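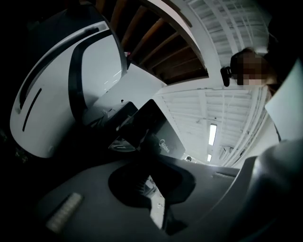

How long should an appliance sit unplugged with its door open before it goes into storage?

Two full days for a fridge or freezer, one day for a dehumidifier or portable air conditioner with its bucket out. In a cold basement, give it longer. Any water left inside will smell by spring, and the smell is harder to get out than the water was.

We get this one every November, when the summer machines come down to the basement and the garage fills up with snow tires. The rest of this page covers what to do before, during and after. It applies to anything with a plug that you mean to use again.

Before you move it

Empty it completely. On a portable air conditioner there is usually a drain plug low on the back, and sometimes a second one higher up. Put a baking tray under it and tip the unit slightly towards the plug. Run it on fan only for a few hours afterwards if the room is warm.

Wash the filter in lukewarm water with a drop of dish soap and dry it flat on a towel. Don't put it in the dryer or on a heat register. A filter that has gone brittle should be replaced now, while you still remember the size.

Wipe rubber door seals with a cloth wrung out in water and a bit of baking soda. Work into the folds with an old toothbrush. Joanne Hollis in our office swears by white vinegar for this, but it can be hard on older rubber and I stick with the soda.

Take a photo of the rating plate and keep it on your phone. Once a machine is against a wall you will not want to pull it out to read the model number.

Hoses, cords and small parts

Coil cords loosely, larger than the width of your hand, and tie them with a strip of cloth or a hook-and-loop strap. Elastic bands perish and stick to the jacket. Never wrap a cord tightly around the machine itself, as the strain all lands where it enters the housing.

Put screws, casters, window brackets and drain caps in a zip bag, write the name of the machine on it, and tape it to the back panel with painter's tape. Duct tape leaves a residue that takes paint thinner to shift, and paint thinner can dull plastic.

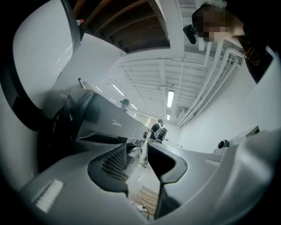
Where to put it

Keep everything off bare concrete. A pair of two-by-fours laid flat is enough for a small appliance. For a washer or a chest freezer use something wider, and check it with a level, then check again after the weight is on it.

Leave 25 millimetres of space behind anything that is only being stored, and whatever the manual asks for behind anything that is running. Basement walls sweat, and a panel pushed hard against one will rust along the bottom edge first.

Stand anything with a compressor upright. If it had to travel on its side - in the back of a hatchback, say - let it stand for a day before plugging it in.

Cover machines with an old cotton sheet. Plastic sheeting traps damp.

Under open joists

An unfinished ceiling drops more dust than you would think, mostly when people walk around upstairs. Vacuum along the joists with the brush attachment before you bring anything down, starting at the far end and working back to the stairs. Wear a mask and a cap. Leave wiring alone, and if you see a splice that isn't in a box, call an electrician.

A light-coloured sheet over a shelf shows quickly where the worst of it is falling.

Keeping the damp down

A cheap hygrometer is worth buying. Hang it at waist height, away from the dryer vent, and read it at the same time of day for a week. 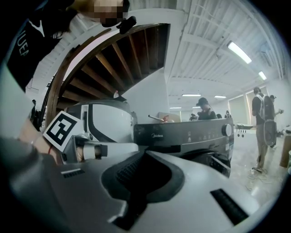
If the reading stays above 60 per cent, run a dehumidifier and empty it every morning, or put a hose on it and lead it to the floor drain. Below 40 per cent you can turn it off and save the power.

Boxes of silica gel help inside a closed fridge or a tool chest. They do nothing for an open room. A tray of plain charcoal is fine for odours and can be put out in the sun in May and used again.

Bringing it back out

Look over the cord from end to end before you plug it in. Check the vents for spiders and the drain hose for mice, both of which like a quiet winter. Put the clean filter back, run the machine for ten minutes with a window open, and stay in the room while it runs.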